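Forks, Spoons and Coloured Tubs: The Cutlery Page

Filed under: Sorting things out, Lunch things

Right, I promised a cutlery page back in December and then did nothing, so thank you to everyone who kept asking (all four of my cousins, mainly). I've been going on for ages about sorting the shared lunch things at Ellport, and it seemed daft to keep describing coloured plastic handles in emails when I could just put up a gallery and let people look.

A bit of background for anyone who has wandered in from the Lorneva recipe pages. We eat together at Ellport, all of us, in two sittings, and the cutlery belongs to the building. It used to live in one enormous drawer. You'd put your hand in for a teaspoon and come out with a potato peeler and a plaster. Nermin Aksoy got so fed up that she started carrying her own fork in her coat pocket, which was fine until she sat down on the tram. So we emptied the drawer, gave away the odd bits, and began again with chunky-handled pieces in colours you can spot across a room.

I love a chunky handle! My gran's cutlery was all thin and slippery and weighed a ton, and I dropped more peas than I ate. Plastic grips aren't posh and they won't win any prizes on a wedding table, but you get a proper hold of them, and my hands are not what they were on cold mornings.

The first lot is spoons and a fork, out on the table with the bins lined up behind. Green, blue and pink, and yes, I chose bins in different colours on purpose — the old grey ones from Neteck all looked the same and everybody put everything in whichever was closest.

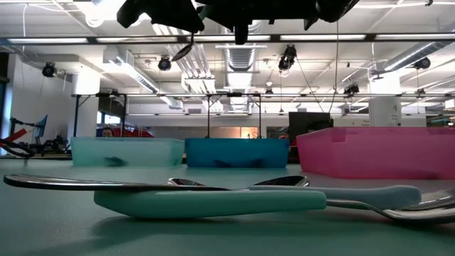
Do the forks and spoons need to be kept apart?

We keep them apart at Ellport, mostly for speed at lunch, but in a small kitchen one mixed tub is perfectly fine so long as the sharp knives live somewhere else.

I've had a few other things come up, so I'll put them here while I'm at it. Plastic handles and dishwashers: check what it says on the packet when you buy, and if you've thrown the packet away (I always have) wash them by hand. Ours go in a bowl of warm soapy water, handles up, and get dried with a tea towel straight after. I'm strict about the drying. Water sits in the join where the metal goes into the handle and you end up with a nasty brown line that no amount of scrubbing will shift. I lost 3 perfectly good forks that way in my last flat and I still think of them.

Bins want a wipe too, by the way! People forget. They'll wash a spoon beautifully and then drop it into a tub with crumbs in the corners. Once a week I tip everything out on the table, give the bins a going over with a damp cloth, and put it all back. It takes 11 minutes if I don't stop to talk, and I always stop to talk.

Then there's the matter of trays. I was very much against trays at first. Kılıçarslan, the shop by the station where I get nearly all my kitchen bits, had a pile of them by the till, and I walked past it for weeks thinking, what would I want with one of those, I've got bins. Then I carried sixteen spoons up the stairs in my bare hands and dropped the lot on the landing. I went back and bought a tray the same afternoon.

What I like is a tray with a bit of a wall to it, so things don't go sliding off when somebody opens a door on you. Rounded corners are good as well, much easier to wipe than square ones. The blue has grown on me, I'll admit, and it looks lovely with the aqua handles. Two spoons crossed over in the bottom of it make me happier than they should.
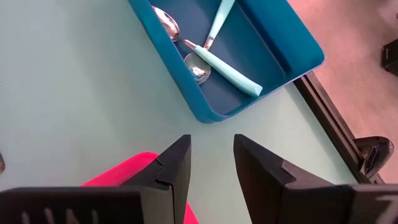

I did think about lining it with a bit of felt to stop the clatter, and I even cut a piece to size, but felt and wet spoons are a bad match and it went a bit whiffy inside a fortnight. A folded tea towel does the same job and you can put it in the wash. If you want something neater, those rubbery drawer mats can be cut with kitchen scissors. Mine came out wonky on one side and has been wonky ever since.

The other use I've found is for laying up. I fill the tray at the sink end, take it round the table and put the cutlery out as I go, one trip instead of six. Nermin prefers to plonk it in the middle and let people help themselves. We've argued about this more than you'd believe. She says it's friendlier, and I say the person at the far end always winds up eating soup with a fork. Both sittings have now tried it both ways and opinion is split right down the middle, with one vote for bringing back the drawer (you know who you are).

Still to come on this page: the knives, once I've settled on where they're going, and the big serving spoons, which are too long for every bin I own. I've been measuring things with a bit of string. If anyone has found a tub that takes a proper ladle without tipping over, please write and tell me what it is and where you got it. You can leave a note in the guestbook or drop it through the door at Ellport, number 505, the one with the bike outside.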